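Wrist cam only, no overhead: does it hold up?

hkoivisto
Trained on 1255 demos, wrist view only. Beats our two-camera policy on pick and place. Surprised tbh. Writeup soon

teemu_s
Same table every time? Then it's just learned the table

hkoivisto
No, moved stuff between episodes. 489 of them on a different table altogether

Shabnam T
Not convinced. Wrist view smears whenever the arm moves fast, did you drop those frames or keep them

hkoivisto
Kept. Dropping them made it worse, grasps went early

teemu_s
Thats one seed though

urho_h
We saw the opposite at Koskela. Blurred frames out, better grasps. Slower arm mind you

hkoivisto
Fair, will rerun with more seeds. Typical kept frame, sandwich in the basket: 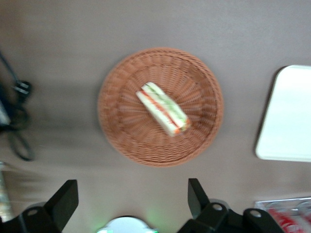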